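Wuver publishes results of its household energy survey

June 2020

Households that can see their electricity use hour by hour move a part of it to the night, according to a survey which the energy research office Wuver publishes today. The survey covered 1,000 homes with a smart meter, and 28 percent of them now run the washing machine mainly after 10 in the evening.

"We expected that people will look at the display for one week and forget it," said Paraskevi Alexiou, who led the survey. "Many still look at it every day."

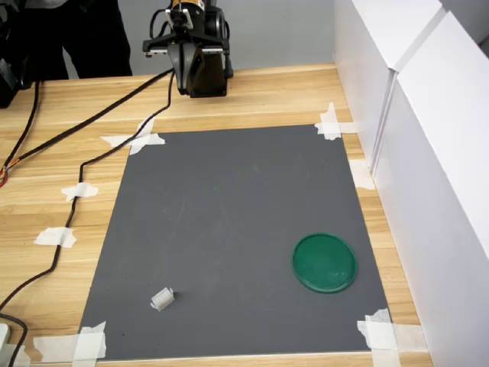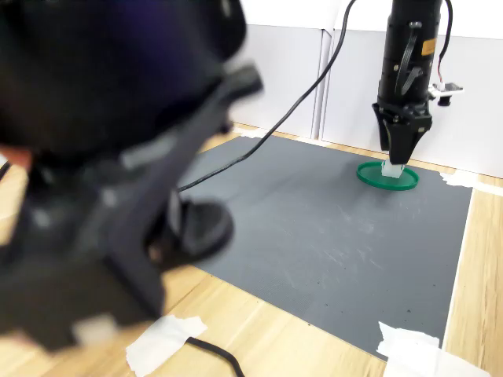
Heating of water remains the largest single use in 45 percent of the homes. Older refrigerators are also a problem, especially where a second one is kept in the garage or the cellar. Among tenants, 18 percent did not know which tariff they pay.

The survey was made together with the meter company Duredetti. Homes with solar panels were not included and will be treated in a separate report in December.

The full tables can be ordered free of charge from Wuver.

Contact for the press: Wilmer Cáceres, Wuver, Department of Household Statistics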